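Sketgate opens second phase of motorway data gathering for its Mostero driving model

Cornevow, 20 April 2021 – Sketgate has started the second phase of its programme to gather motorway driving examples for Mostero, the company's learning system for lane keeping, following distance and lane changes. The phase uses eight cars and extends the range of road surfaces, light conditions and traffic densities in the training set. The first phase, which began in December, used four cars and was limited to two-lane roads.

The cars are driven by trained staff at all times. Mostero does not steer, brake or accelerate during gathering runs. The system records the view ahead together with steering angle, pedal position, speed and indicator use, and each recording is later divided into short examples. An example consists of what the road looked like, what the driver did and what the car did as a result. The model is trained to predict the driver's next action from the preceding material.

Drivers are asked to drive as they normally would within the law. Early trials at Sketgate's test site in Grube showed that drivers who had been told which manoeuvres were wanted tended to perform them too early and too cleanly. Route sheets for the second phase therefore give only start point, end point and permitted roads. The selection of useful passages takes place afterwards.

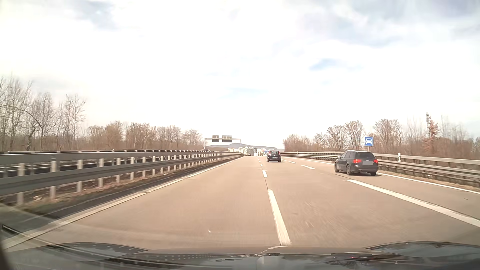 Mostero's lane model is the main reason for the new routes. In the first phase most examples came from asphalt, where white markings stand out strongly against a dark surface. On pale concrete the contrast is much lower, and under a bright overcast sky it drops again. Joints between the slabs add thin dark lines which a model can confuse with the edge of a lane. Worn paint is a further difficulty: where the edges of a nearby dash have begun to break up, the system has to place the boundary from the dashes farther ahead and from the continuous line at the edge of the carriageway. The second phase gives such surfaces their own share of the set, so that errors on concrete can be measured separately.

"We had a model that performed well on average and poorly on one type of road," said Jana Albers, head of data gathering at Sketgate. "The average hid it. We have now split the results by surface and by cloud cover, and the routes are planned from those tables."

Traffic is labelled in a separate step. Each vehicle ahead is assigned to a lane and followed from one moment to the next until it leaves the view. Vehicles on the opposite carriageway, which may show only as a roof above the barrier, are labelled as well but placed in a class of their own. Guardrails, signs, marker posts and overhead gantries are recorded as fixed objects. Reflections on the bonnet of the recording car are masked before training, as the first version of the model treated some of them as movement on the road.

Licence plates are blurred before any material reaches the labelling team. The blurring is carried out on a machine that has no connection to the training network, and the unblurred recordings are deleted once a check has been completed. Faces are treated in the same way. Requests from road users concerning recordings can be made in writing to the Cornevow office.

Labelling is carried out by a team of 13 at Cornevow. Two people label every example independently, and cases in which they disagree go to a third. Disagreements are kept on record, including those later resolved, and are used to estimate how certain a label is. Examples with low certainty stay in the set but carry less weight in training.

"The model learns from whatever we give it, including our mistakes," said Volker Reuter, technical director. "A lane boundary drawn a hand's width too far to the left is learned just as readily as a correct one – and it is hard to find afterwards."

The second phase is planned to last seven months. Night driving, heavy rain and roadworks are excluded and will be covered by a later phase, for which different lighting and cleaning equipment is being tested at Grube. Sketgate will publish its labelling rules and the error tables by road surface when the phase ends. The recordings themselves will not be published.

About Sketgate

Sketgate develops learning systems for driver assistance and automated driving. The company has its head office in Cornevow and operates a test site in Grube. Mostero is in development and is not available for use on public roads.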